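# Ants in the Break Room: My Pest Control Project

So for my project I got to tag along with a small pest control outfit here in Winport, and I picked ants. I know, I know, everybody wanted termites or bats. But ants are what people call about all spring long, and I had a ready-made mystery in the building where my mom works, so ants it was!

The building is the old Janssen offices on Dralum Street, two floors, with a kitchen at the back. The complaint was little brown ants along the baseboard, worst in the morning. Heike Lenz, who supervised me (and lent me her good flashlight, thank you Heike), thought they were odorous house ants. You crush one and smell it. It's supposed to smell like rotten coconut. I got something closer to blue cheese, but she said that counts.

## What I wanted to find out

Mainly this: do ants in a building like that go for sweet bait or protein bait in March? The books I read said it changes with the season and with what the colony is feeding, which didn't help me pick one. I also wanted to know where they were getting in, because bait works a lot better when you put it on a trail they already use.

## What I did

I made bait cards out of index cards cut in half. Half of them got a dab of sugar water mixed with honey, the other half got a smear of peanut butter. No poison in any of it, this was only for counting. I put out 28 cards on a Wednesday, in pairs, along the baseboards and by the two outside doors, and left them for 60 minutes before I took a picture of each one on my phone and counted from the pictures at home. Counting live ants is hopeless, by the way. They move!

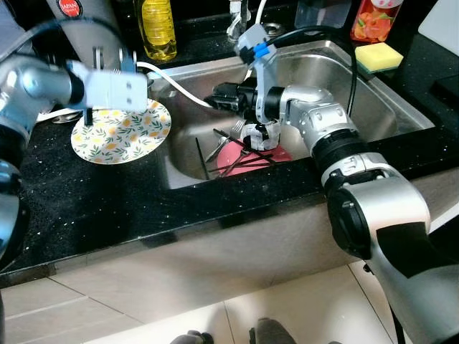

Carla Issa in my class helped me with the second count, and we didn't always agree. If we were off by more than a couple we both counted again. One card was so crowded that we zoomed in and put a dot on every ant — it took most of a lunch period.

## What happened

Sweet won, and by a lot. Added up, the honey cards had 355 ants and the peanut butter cards had 25. Nearly all the peanut butter ants were on one card by the back door, and I still can't say why. Maybe a different nest? I'd have liked to follow them out, but it started raining and the trail was gone by the time I got my boots on.

The way in was a gap under the back door frame where the old caulk had shrunk. There was a juniper bush touching the wall right outside it, and Heike showed me how the ants were using a branch like a bridge.

## What I'd change

I'd run it on more than one day. One afternoon in one building isn't much to go on, and Despina Coman, who read my draft, wrote "weather??" in the margin next to my results, which is fair. I didn't write down the temperature. I'd also weigh the bait, since my dabs got bigger as I got tired.

Heike trimmed the juniper back, sealed the gap and put a slow sweet bait on the trail. I'm going back with the leftover index cards to do the same count again, and I'll add those numbers to the table when I have them.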